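To: Molus data contributors list
From: Reshma Khumalo, Demonstration Data Coordination
Subject: Re: [molus-data] Kitchen tasks, June collection: camera angle and acceptance of examples

Dear colleagues,

Thank you to the Rirnbridge group for the message quoted at the end of this one. Several other sites have since written with similar questions, and the reply is therefore addressed to the whole list. Please pass it to anyone at your site who records or reviews examples and is not subscribed.

The simulated kitchen set stands at 860 accepted demonstrations. This is enough to begin a first round of training, and the Isetti group has confirmed that it will do so with the files already on the shared server. Collection continues in the meantime. Examples accepted after the first round has started will be held for the second, and no site needs to hurry its work in order to be included in the first.

The points raised by Rirnbridge are answered in order.

1. Tilted views from the wrist camera

The steep tilt seen in many recordings is expected. The wrist view turns with the gripper, and cabinets, appliances and floor will often run diagonally across it. Reviewers should not reject an example on this account, and operators should not choose an unnatural approach in order to keep the view level. The learning system receives the wrist view together with the arm position at each step, and a set made up only of level views would teach it very little about the approaches that operators prefer.

No one should rotate or crop frames before upload. Two batches were received in which the frames had been straightened by a script. The images no longer matched the recorded motion, and both batches have been returned to the sites concerned.

A view such as the following, with both fingers showing and the cabinet and appliances at a slant, is acceptable as it stands.
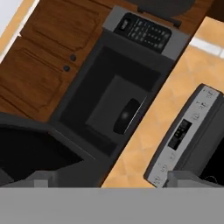
2. Dark surfaces and low contrast

Rirnbridge asks whether the dark appliances should be given a lighter finish in the simulator. We have decided to leave them unchanged for the present set. Door handles that are close in color to the door behind them are common in real kitchens, and the system will have to deal with them. Lighter finishes will be added later as a separate variation, with their own label, so that results from the two can be compared.

Reviewers who cannot tell from the wrist view whether a handle has been grasped should consult the fixed view and the contact record for the same step. If these agree that contact was made, the example may be accepted. If they disagree, mark the example "unclear" and leave it in the queue. It should not be deleted.

3. Pauses and corrections

A short pause before a grasp is ordinary behavior and should be kept. An example in which the operator misses a handle, backs away and tries again should also be kept, provided that the second attempt succeeds. Please set the "recovery" field to yes in such cases. Recoveries are badly under-represented at present, and Isetti has asked specifically for more of them. Operators should not stage a miss on purpose. Staged misses are fairly easy to pick out in the motion record and have not been useful in earlier sets.

Recordings longer than 90 seconds should be split at a natural boundary between tasks. Where there is no such boundary, send the whole recording and note the reason in the comment field.

4. Written instructions

Each example must carry one plain sentence stating the task, entered before recording begins. "Open the cabinet door" is sufficient. Please do not describe the path of the arm, and please do not revise the sentence afterward to fit what the operator did. If the wrong door was opened, the example is a failure and should be marked as one.

5. Naming of the layouts

The layout formerly listed as Rampersad is unchanged apart from its starting arm positions, which have been widened. It keeps its name. Files recorded with the earlier positions remain valid and need not be recorded again.

Questions about individual files should be sent to me directly, with the file number in the subject line. Questions of general interest are best sent to the list, where the answers can be found again by others.

With regards,

Reshma Khumalo
Demonstration Data Coordination, Molus

On behalf of the Rirnbridge recording group, an earlier message read:

> Dear Ms. Khumalo,
>
> Our reviewers have been unable to agree on a number
> of points in the kitchen tasks and we would be
> grateful for a ruling.
>
> First, many wrist views are strongly tilted. Some of
> us have been rejecting them and others have not.
>
> Second, the appliance doors and handles are very dark.
> Could the finish be changed in the simulator?
>
> Third, should we keep examples in which the operator
> hesitates, or misses and tries again? We have set ours
> aside for now and have not discarded any.
>
> Fourth, may the task sentence be corrected after the
> recording has been made?
>
> Last, is the Rampersad layout on the server the same
> one we used before, or a replacement?
>
> We will continue recording in the meantime, but will
> not submit further reviews until we hear from you.
>
> Rirnbridge recording group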